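About Skungate

Skungate writes rules for robots. More precisely, we write rules for the people who stand next to robots, who are the ones that read them, or are supposed to. We are a small firm of five, and most of us used to work in places where the safety manual propped a door open.

How we started

Tuulikki Ojala and Shahzad Soomro met while working for a packaging plant that had 34 separate documents on how to stop a palletizer. They agreed on the location of the red button and on very little else. Tuulikki boiled them down to two pages over a month of evenings. The plant manager asked whether she could make it longer, so it would look like more work had gone into it. She quit that May, Shahzad followed a few weeks later, and they rented the room over the bike shop where we still are, one room larger.

Bjarke Frandsen joined to run the testing side. Amna Siddiqui came from insurance and reads everything we write as though she will have to pay for it. Irfan Naqvi does training and answers the phone, in whichever order they come up.

What we do

Companies that use robot arms for handling, sorting and packing come to us for working rules: who may enter a cell and when, how a task gets signed off, what gets written down after a bad grip, what counts as a bad grip in the first place. We write those rules, try them out, and teach them to the people on shift. We will also review rules you already have. Bring a thick skin and, if possible, an editable file.

We don't sell robots and we take no commission from anyone who does. We don't certify machines either. There are bodies for that, with letterhead.

The Drivard Rules

Our best known piece of work is the Drivard Rules, a house standard for pick-and-place work that clients may adopt whole or pick at. It has 17 rules. There were 40 in the first draft, and Amna would like it known that she voted to keep 22 of them. A few that get quoted back to us most:

Rule 2. Write down how the table is laid out before the first pick. "Same as yesterday" is not a layout.

Rule 5. Plain cloth, plain background, good light. If the operator has to squint, the camera is having a worse time.

Rule 9. A dropped object is a result. Log it with the rest.

Rule 11. Do not reach in to help. The arm does not know you meant well.

Rule 14. Whoever writes the procedure runs it once, start to finish, with somebody else holding the stop.

Rule 14 has done more to shorten our documents than any style guide. Bjarke tries every handling rule on household things first. Cups and bowls are cheap, they come in colors you can name over a radio, and a rounded rim shows up a vague instruction very quickly. 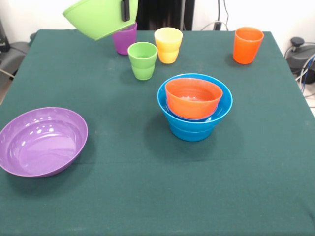

Handling practice on the green cloth, with the lime-green bowl in the gripper.

We used to write rules at a desk and send them out. Gondal, one of our first clients, returned a set with a note in the margin of page three reading "have you met a bowl?" We had not, in any professional sense. The test table was set up soon after and the note is pinned over the kettle.

How we work with you

Irfan or Shahzad visits first and mostly watches. We ask to see the rules as written and then the rules as followed, and we put the two side by side, a step clients tend to enjoy less than they expected. A draft takes roughly three weeks. Then your own operators go at it with a pen, and we fix what they mark. At Gonel this took four rounds and the night shift was right in all of them.

Training is done in your building, in groups small enough that sleeping would be noticed. Everyone gets the printed rules, on card, punched for a hook. We have tried an app. People hung their coats on the hook instead.

Getting in touch

Call or write, and Irfan will get back to you. Please tell us what your robot handles and what it drops. If you say it drops nothing, we'll start with Rule 9.

Page last updated 6/7/24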